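Review: Enley Incident Log for families leaving a violent home

Paper version, second edition, sold by Gretix

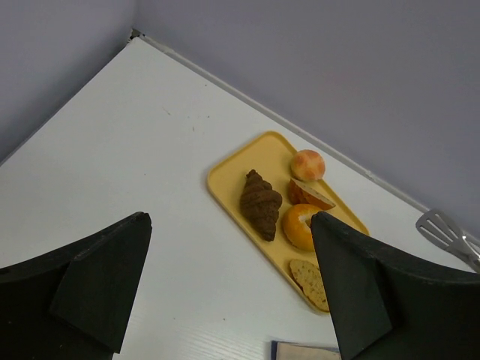 Can a parent use the log without a lawyer or an advocate?
Most parents can fill it in alone, but someone who knows the local court should look it over before any of it is filed.

Enley is a bound book of 100 numbered pages for writing down threats, assaults, broken orders and missed custody exchanges. I work in the family violence office at Drinwood and we have been giving it out since October. Before that we used a photocopied sheet, and the sheets got lost or came back out of order.

Each entry has a line for date and time, a line for where it happened, a box for what was said or done, and a box for who saw or heard it. Children have their own box. I was glad to see that, as a child who was in the next room often gets left out of a written account. The instructions tell the parent to write down the child's own words and not to question the child further. That matches how we train people here.

The numbered pages are the best feature. If a page is torn out it shows, and two of the attorneys we work with have said they prefer that to loose notes.

There are problems. The main box is too small for a serious incident, and the continuation pages are all at the back, so you end up flipping between the two. The cover has the word Incident on it in large type. For a parent who still lives with the abuser that is a real danger, and we tell those clients to keep the book at work or with a relative. Toon Van den Broek in our office covers them in plain brown paper before they go out, and Gretix should be selling them that way.

The safety planning section is thin. It runs to two pages and says little about guns in the house, pets, or what to do if a teenager is the one stepping in between the adults. We hand out the Grīnberga booklet along with it. The list of hotline numbers is fine but you will want to write in your own county's.

There is also an online form, limited to 3000 characters an entry. I tried it for a short while and stopped. It signs you out after 20 minutes and does not save what you wrote. It also leaves its name in the browser history. Zsolt Fekete, who handles our client computers, would not approve it for use at home.

The price is fair for an agency buying by the box and a little high for one person buying a single copy. We will order the book again and skip the online form.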